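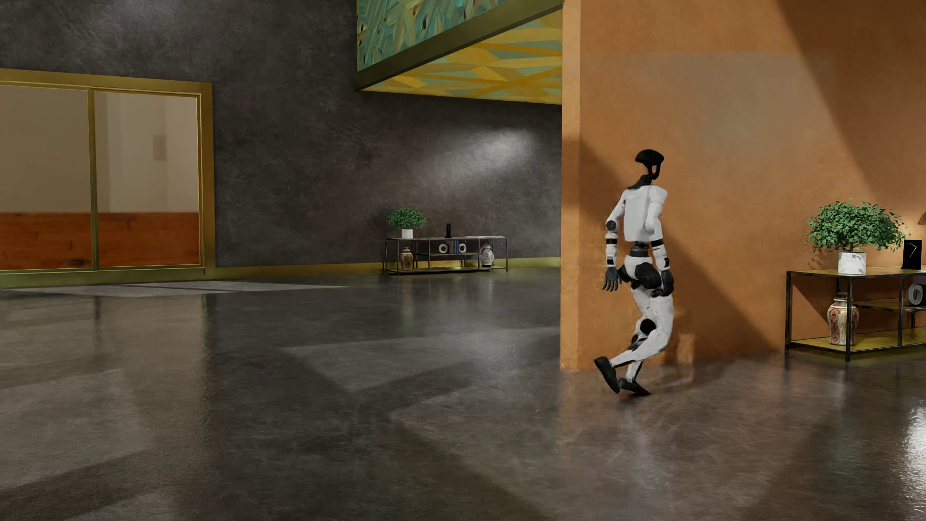 **Wie lange vorher muss ich eine Wandfarbe testen, bevor ich den ganzen Raum streiche?**

Am besten gönnen Sie sich ein paar Tage und streichen zunächst eine Probefläche, die ruhig größer sein darf, als Sie zunächst denken. Schauen Sie morgens hin, mittags, und abends noch einmal bei Lampenlicht. Unsere kräftigen Töne verändern sich mit dem Licht erstaunlich stark, und was um 9 Uhr noch freundlich wirkt, kann am Abend ganz schön viel Raum für sich beanspruchen.

**Ich liebe Orange, aber mein Mann hat Angst davor. Was raten Sie uns?**

Ach, diese Frage bekommen wir wirklich oft (und meistens geht es gut aus!). Fangen Sie mit einer einzigen Wand an, am liebsten mit der, auf die man beim Hereinkommen zuläuft. Die übrigen Wände dürfen hell bleiben, gern in einem gebrochenen Weiß mit etwas Gelb darin. Wer es milder mag, greift zu Pullari, unserem erdigen Orange, das deutlich ruhiger auftritt als das leuchtende Pagano.

**Wie viel Farbe brauche ich?**

Ein Liter Plokunell Wandfarbe reicht auf glattem Untergrund für 7 Quadratmeter bei einem Anstrich. Rechnen Sie bei Orange, Rot und Gelb bitte immer mit zwei Anstrichen, auf dunklem Altanstrich manchmal mit drei. Rauputz schluckt merklich mehr. Bestellen Sie lieber einen kleinen Eimer zusätzlich, ungeöffnete Gebinde nehmen wir innerhalb von 50 Tagen zurück, sofern sie nicht eigens für Sie abgetönt wurden.

**Muss ich grundieren?**

Bei frischem Gipskarton und bei kreidenden alten Anstrichen: ja, unbedingt. Streichen Sie mit der flachen Hand über die Wand, und wenn es danach weiß an den Fingern staubt, gehört Tiefgrund darauf. Bei einer festen, sauberen Dispersionsfarbe können Sie sich den Schritt meist sparen. Für sehr kräftige Töne gibt es außerdem eine getönte Grundierung, die wir passend mitmischen.

**Warum sehe ich nach dem Trocknen Streifen?**

Meistens wurde die Rolle zu trocken gefahren oder zwischendurch Pause gemacht, was man ja gut verstehen kann, wenn das Telefon klingelt. Arbeiten Sie nass in nass, Bahn für Bahn, und rollen Sie zum Schluss alles in dieselbe Richtung ab. Bei hohen Wänden hilft es sehr, zu zweit zu sein: Eine Person schneidet die Ränder vor, die andere rollt gleich hinterher.

**Wie wische ich eine farbige Wand ab?**

Mit einem weichen Schwamm und lauwarmem Wasser, ohne Druck, und frühestens 3 Wochen nach dem Streichen. Scheuermilch bitte gar nicht! Sie hinterlässt glänzende Stellen, die man im Streiflicht dann jahrelang sieht.

**Gibt es eine Farbkarte zum Anfassen?**

Ja, und wir verschicken sie sehr gern. Sie enthält alle 200 Töne als echte Aufstriche auf Karton, nicht gedruckt. Die Schutzgebühr von 3 Euro rechnen wir bei der ersten Bestellung wieder an.

**Kann mich jemand beraten, bevor ich bestelle?**

Aber natürlich. Lakmal Cassim sitzt vormittags bis 12 Uhr am Beratungstelefon und nimmt sich Zeit, auch für längere Geschichten über verwinkelte Flure und Dachschrägen. Schicken Sie ihm vorab gern ein Foto des Raums bei Tageslicht und schreiben Sie dazu, in welche Himmelsrichtung die Fenster gehen. Wer in der Nähe unseres Ladens Lirnbridge wohnt, kann auch einfach vorbeikommen und Muster mit nach Hause nehmen.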